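Home | Programs | Reports | Contact

Last updated: March

Shared Worktable Project, Grevilitz: progress report to the Mrema fund
Prepared by Despina Softić

You asked for a report on whether the new work surface and the bowls are earning their keep. My answer at this stage is that the table probably is and the bowls have yet to show me much. I know the application promised more than that. I didn't write the application, and I would have left out the line about "transforming daily practice." It is a table.

What was bought: the gray tabletop, its black surround, and a set of steel bowls from Trollo. The whole purchase came to 2,000, of which 600 was the bowls. Abelardo Cusi negotiated the price and is pleased with it. I still think 600 is a lot for bowls, and the quote we had from Tenico was not followed up, as far as I can find in the correspondence.

The matte finish was the part I doubted most. The sales sheet said it would cut glare and make small parts easier to find. The first half of that is fair, up to a point. Light still pools on it unevenly, and people working late in the afternoon have complained. The second half depends on what you drop. Anything dark is hard to pick out against the darker patches, and a polished bowl set down beside your work throws back so much light that you end up looking at the bowl.
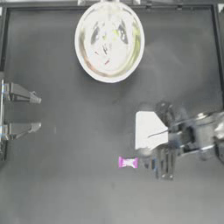 Ludmila Matoušek logged 141 sorting sessions between the start of the project and the end of the reporting period. I have been through the log. It tells us the table is used, and I accept that. It doesn't tell us whether the sorting is any quicker, as no one timed it on the old bench. The application says a baseline "will be established." It was not, and I don't see how it can be now that the old bench has gone. I would ask the fund not to accept any percentage improvement from us, including one from me.

On the bowls, opinion is split. Dušan Popescu likes a shallow bowl with a broad rim because he can sweep parts out with the side of his hand. Jouko Hämäläinen says the same shape lets things skid over the edge if you are in a hurry. Both have a point, and neither is a reason to buy more of them. The request for a second set, which you will find in the draft budget, is one I do not support.

Cleaning is the other open matter. The routine was meant to be a wipe-down after every session, signed for on a sheet. The sheet is signed every time, in the same pen, sometimes several rows at once. I went by at 4 p.m. on a day with two signatures already on it and could still find bits on the surface. They were small and did no harm, but the sheet said clean. 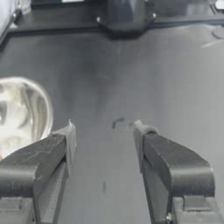 Does the surface need to be replaced or recoated?

There's no case for it yet. Small marks show up on a plain gray top that would vanish on a patterned one, and most of what I have been shown as "damage" came off with a damp cloth. I would want to see a mark that survives proper cleaning before spending anything. The recoating offer from Trollo should be left to lapse.

For the next period I am asking for no new money. I would like permission to drop the sign-off sheet and have Ludmila check the table herself at the end of the day, and to time the sorting from now on, so that the final report has at least one figure in it worth reading. Abelardo disagrees about the sheet and will write to you separately.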